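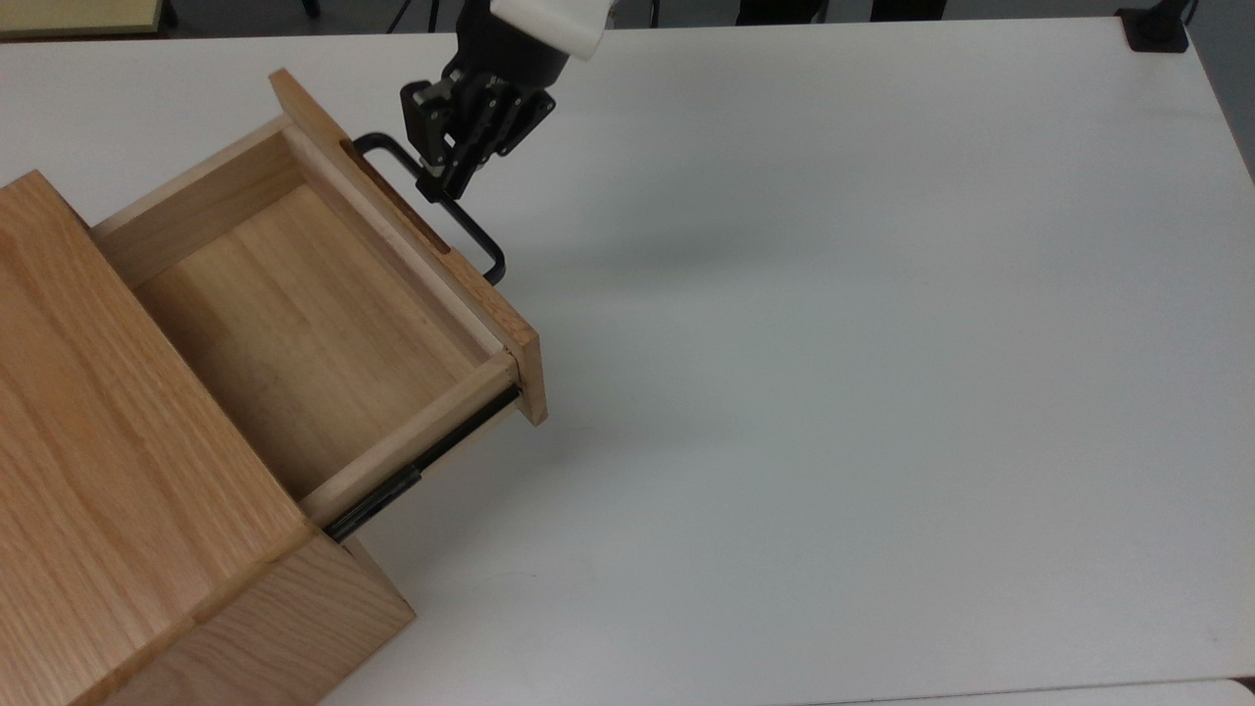 4. Equipment purchasing and budget: progress to February

Last updated: February
By the Sang project office

The drawer-opening task at Stillerari uses a wooden cabinet with a black bar handle and a metal slide rail, worked by a single arm with a parallel-jaw gripper. It remains the reference task for purchasing.

4.1 Spend
One replacement set of gripper fingers was bought from Enach at £1,693. Table clamps and fixings came to £200. Both sums were charged to the equipment line.

4.2 Open orders
Nidumau has quoted 11 weeks for the second arm. The order has not been placed. We ask for approval to carry the unspent balance into the next period so that delivery and payment fall under the same budget year.

4.3 Planned
A second cabinet with the same slide type, spare rails, and a force sensor for the wrist. Quotes for the sensor are awaited. Installation will need one day of bench time, already allowed for in the plan.

This site uses cookies. Accept | Manage settings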